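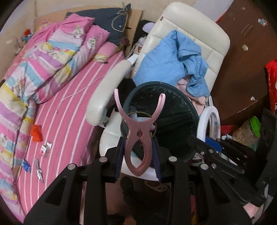

Unit 3: Buying a small firm

Course handout, Roel Meijer

Case for this unit

Nastinow ran a small chain of soup counters and was bought by the catering group Godimura. Read the case notes before the seminar. The price was paid in two parts – cash on completion, and a further sum in July of the following year, tied to sales.

Terms used

Asset purchase: the buyer takes named items such as leases, stock and equipment. Debts stay with the seller unless the contract moves them.
Share purchase: the buyer takes the company itself, with its debts and contracts.
Earn-out: part of the price, paid later if agreed targets are met.
Goodwill: the price paid above the fair value of the net assets.

Worked figures (thousands of pounds)

Price paid: 700
Fair value of net assets: 400
Goodwill: 300

Under a share purchase, the leases stay with the company. Check each one for a change of control clause – a landlord may have the right to refuse.

Reading: Lombardi and De Graaf, course pack, page 101 onwards.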